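Stullcombe Neighbours > Help Board > Clothes and Laundry

Printed sweatshirt going crackly after washing, can I save it?

Posted by Sotiris Moschos, 19 Mar 2022
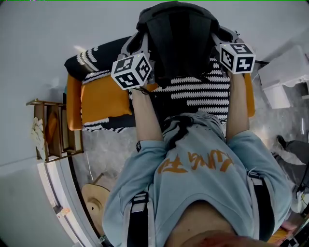

The washing so far

Hello all, I hope somebody kind can help me with this. I have a light blue-grey sweatshirt with KUNG FU across the chest in orange brush lettering and a big black ink splash lower down, and I'm fonder of it than a grown man ought to be. I bought it in January from the Saturday market at Stamden and I've hardly had it off since. The trouble is that when I run my thumb over the lettering it has started to feel stiff, and if I pull the cloth sideways I can see tiny lines opening up in the orange. The black part seems all right so far, touch wood.

I've been washing it at 40 with everything else, right side out (I know, I know, my sister has already told me off), and then it goes over the radiator in the hall because we haven't got a line at the flat. I do use softener, as the water round our way is dreadfully hard and towels come out like toast without it.

What I'd like to know is whether the cracking can be put right, or at least stopped, and whether I ought to be washing it by hand from now on. I'd also be glad to hear whether ironing is a good or a bad idea. One website says never and another says it's the cure! Thank you in advance, and sorry for going on.

Replies

Harb_Lane_Jean
Hello Sotiris, and welcome to the board. I did alterations and printing for a little shop on Harb Lane for 11 years, so I've seen a good many crackly jumpers come over the counter, usually with a worried face above them.

The first thing to say is that a crack won't close up for good once it's there, but you can slow the rest down a great deal. Turn it inside out every time, do the wash at 30 on the gentlest programme you have, and keep the spin down to 400 if your machine goes that low. Ours had a dial that jumped from 400 to something frightful, so do look before you press start. Leave the softener out for this one. It can work its way into the print and loosen it, and the inside of a sweatshirt goes soft again with wearing anyway. If you miss the softness, a small splash of white vinegar in the drawer is what my mother used, and no, you don't smell of chips afterwards.

Then there's your radiator. I'm afraid I think that is doing as much harm as the washing. Dry it flat on a towel or over an airer, well away from the heat, and give it a good gentle pull into shape while it's damp, holding it by the seams and keeping your hands off the print.

As for the iron, both websites have a point. Straight on to the lettering, never, you'll have orange on your iron and a hole in your heart. But some older plastic-type prints do settle a bit if you lay baking parchment over them and press with a warm iron for a few seconds, no steam, no sliding about. Try a corner of one letter first, let it go quite cold before you peel the paper back, and if it looks any worse then stop there. Hand washing is lovely if you've the patience, only don't wring it.

radex_rob
just buy another one mate they're cheap. I put everything in at 60 and never had a problem

Maureen at Top Flat
I'd go along with Jean on nearly all of it, though I've never got on with the vinegar, as our machine has old rubber seals and the repair man asked me to stop. I use half the usual amount of liquid and an extra rinse, and my grandson's football tops have come through it very well. Powder left in the cloth makes it feel stiff too, Sotiris, so some of what you're feeling might wash out. Worth a go before you get the iron out. And don't fold it across the lettering when you put it away. I roll mine.

Sotiris Moschos
Thank you both so much (and Rob, I suppose!). I've moved the airer into the spare room and the softener is back under the sink. I'll try the extra rinse this week and leave the parchment for when I'm feeling braver.

Thread 3013

Related threads
Getting candle wax out of a wool rug
Hard water and grey towels
Airer or heated rail for a small flat?
Zip keeps catching on a child's coat
Who mends shoes in Stullcombe now?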